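Utilizamos cookies propias y de terceros para mejorar su experiencia de navegación. Aceptar | Configurar | Rechazar

3. Materiales y condiciones del pavimento

El estudio se centra en los suelos interiores de baldosa grande pulida con rejilla de ventilación o registro enrasada, una combinación frecuente en locales de planta baja. La Figura 1 recoge una zona de este tipo.
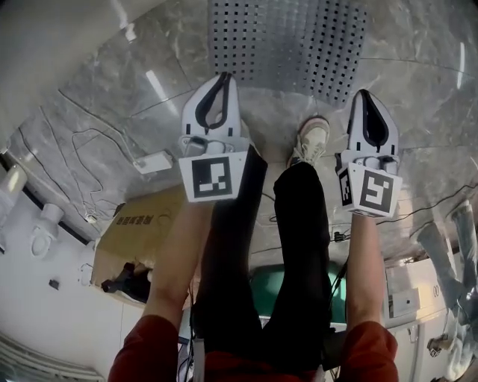

3.1. Descripción de la superficie

Figura 1. Baldosa gris y blanca de veteado marmóreo, con rejilla metálica cuadrada de perforación regular. A la izquierda, cables oscuros y caja de cartón.

El acabado pulido produce reflejos alargados de la iluminación superior. Estos reflejos dificultan la inspección visual de las juntas, que en el pavimento de la Figura 1 son finas y oscuras, y pueden ocultar películas de polvo o restos de adhesivo. Por este motivo, el protocolo de Dervishi, adoptado aquí sin modificaciones, prescribe una segunda lectura con luz rasante y el alumbrado general apagado.

La rejilla se trata como una unidad independiente. Sus orificios, cuadrados y pequeños, retienen fragmentos de embalaje y fibras que el barrido en seco desplaza desde las baldosas contiguas. En la campaña de octubre, realizada en el edificio Trekivville, se delimitó una franja perimetral de 30 cm alrededor de cada rejilla y se registró por separado la masa de residuo recogida en ella.

3.2. Objetos depositados en el suelo

Se distinguen dos clases de objeto. La clase A comprende los elementos rígidos de base estable, como las cajas de cartón. La clase B agrupa los elementos flexibles o de poco volumen, entre ellos los cables sin canalizar y las piezas semejantes a un adaptador de corriente. Un cable enredado se anota como una sola entrada, con independencia de su longitud.

El registro completo consta de 518 entradas. De ellas, 300 corresponden a la clase B y las restantes a la clase A. Las inscripciones impresas en las cajas no se transcribieron, salvo cuando indicaban la orientación de apilado.

La clasificación fue revisada por Ragnheiður Þórarinsdóttir sobre una submuestra de 200 entradas. Las discrepancias afectaron sobre todo a las cajas con las solapas abiertas, cuya huella en planta admite dos lecturas según se incluya o no la proyección de la solapa. Se optó por excluirla. Los datos se almacenaron en Zinodel y el cálculo de superficie ocupada se efectuó con la rutina Dido, descrita en la sección 4.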